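On Keeping a Household Inventory

Readers of this site will know that I have maintained a written inventory of my household since moving to Skitesdale. Several have written to ask how the practice began and whether it is worth the trouble. I set out my position in this post, together with the rules I follow at present. They replace the rules published here earlier, which should be considered withdrawn.

The inventory began with an insurance claim. A pipe failed above my study, and the adjuster asked for a list of what had been in the room. I was able to name the desk, the lamp and the two chairs without difficulty. I could not name the books. I submitted a list of 36 titles from memory and found, over the following year, that I had left out a good many more. The claim was by then closed.

My present inventory is kept in a bound ledger with a copy typed up each April. Each room has its own section. Each entry gives the item, the place of purchase where known, the price where known, and the condition. Items worth less than the price of a modest lunch are not entered singly. They appear under a general heading such as "kitchen utensils, drawer" or "sewing supplies."

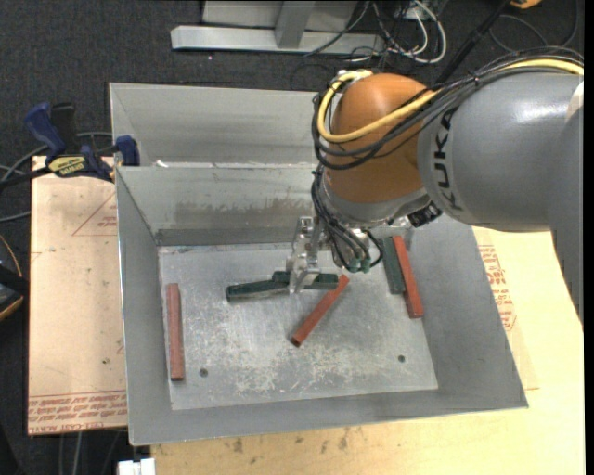
Vol. 2, No. 57

The garage has its own section and is the most difficult to keep. Objects arrive in a garage without a decision having been made about them. In my own case these have included a box of door hinges, a garden hose of unknown length, and a set of shelf brackets from a Bredik bookcase that I no longer own. My rule is that anything entering the garage must be written down the same evening, with the word "pending" beside it if its future is not settled. Pending items are reviewed on the first Friday of the month.

I am often asked about software. I used a program called Prasto for one winter and have no serious complaint against it. It sorted entries well and printed a clean report. I found, however, that I made entries less often, as I had to go upstairs to the computer to do so. The ledger sits on the hall table with a pencil. Those who carry a telephone at all times may reach a different conclusion.

On the matter of photographs, I recommend one general view of each room and a close view of any item valued above 100 dollars. Receipts should be kept in an envelope at the back of the ledger. Thermal receipts fade and should be copied onto plain paper within the year. I lost the proof of purchase for a very good kettle in this way.

Yeshi Worku, who has corresponded with me on this subject for some time, objects that a complete inventory encourages attachment to things. I have considered the objection carefully. My experience has been the reverse. When I wrote down my coats I found that I owned four I did not wear, and three were given away before the end of the week. The fourth was my father's and remains in the hall closet, entered under "sentimental" with no value given.

That heading deserves a note. It was added at Yeshi's suggestion and now takes up most of a page. Letters, a cracked serving dish and my grandmother's thimble are all listed there - the thimble twice, through my own error, which will be corrected when the next copy is typed.

Questions about ledgers, headings and the treatment of borrowed items may be left in the comments. I intend to address borrowed items separately, as the rules for those are still under revision.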